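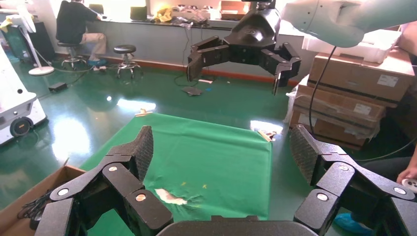
Which ground cloth goes down when cartons are opened and sorted on the coated floor? The green one, laid flat on the floor, with the cartons stacked to one side of it.

Entry 25/11/2015. Unpacking area, Quintela annex.

The cloth is down on the green epoxy. It is bright green itself, a poor match for finding small items, and Leobardo Hinojosa has again asked for a gray one. The request has been forwarded with the Porgate order. Faint yellowish spots remain near one end. They are to be treated before the cloth is folded away, and the wrinkles pressed out at the same time. Scrap paper and tissue go in the bin by the door before anything else is set down.

Three cardboard boxes are stacked at the right, the largest on top. The top box is sealed with dark tape and labeled in white. The middle one also has a white label. The bottom box still has clear plastic on part of it, and the tape has come loose at the corners -- retape before it is lifted. The styrofoam box is to stay above the others and carry no weight.

Order of stacking was discussed with Hazel Ruiz-Ortega. Her position is that the largest box belongs at the bottom in every case. Mine is that it may remain on top for the present, as it will be opened first. We agreed to follow her rule from January, when the Kunda shelving is due.

Shoe covers continue to be required past the yellow line. The box of 3,000 issued to the annex is now down to 916, and a reorder has been entered under line 8 of the supplies sheet.

Glare. The floor coating takes the window light strongly on the left side, and labels laid flat there are hard to read. Sort toward the boxes where possible. Blinds were quoted by Jivard at 3,730 for the full run of windows; no decision has been made. A partial run was not quoted and should be.

Outstanding:
Retape bottom box.
Spot treatment, green cloth.
Second bin for plastic wrap -- L.H. to ask stores.
Copy of the packing list to H.R.-O. once the top box has been checked against it.

The cloth should not be dragged when it is moved. Lift by two corners, two persons, and shake out over the hard floor by the loading door.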